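Toveck open day -- anyone else go?

rongrong_d
Went to the Toveck open day in September and spent most of it glued to the robot arm doing CPU work on an old Dell desktop. Over an hour on my feet and I regret nothing!
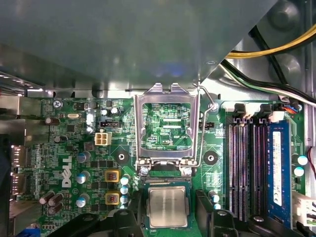
Chip in the fingers, socket open.

They had 14 of us at the rail and a screen with the wrist view, so you could follow every move. Hilde Bakker ran the demo and took questions the whole time -- very patient with me.

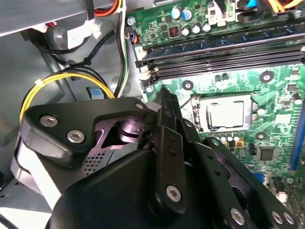 Re: Toveck open day
illia_b
I was there too, the 2 pm slot. Cool to watch, but come on, I can drop a chip in a socket in ten seconds. Who is this for?

Re: Re: Toveck open day
kalliopi_p
Refurb shops, Illia. Try doing 1000 of them and tell me how your wrists feel. What I liked was that they used a full case with the cables left in and everything. At Nerlow's demo last year it was a bare board on a clean bench.

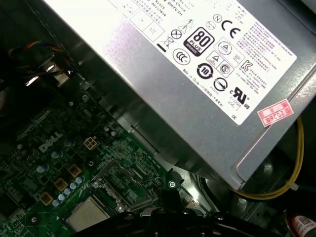 Power supply side, 80 PLUS Bronze badge on the label.

illia_b
OK, fair point about the cables. Still want to see it do the cooler and the paste, that's where I lose my patience.

rongrong_d
I asked Hilde about the cooler! She said they're working on it with Drostada and wouldn't give a date.

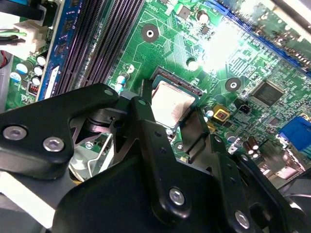 She did say the lever is the part they fought with longest, more than the chip. Anyway I signed up for the next one, two spots left if anybody wants to ride along.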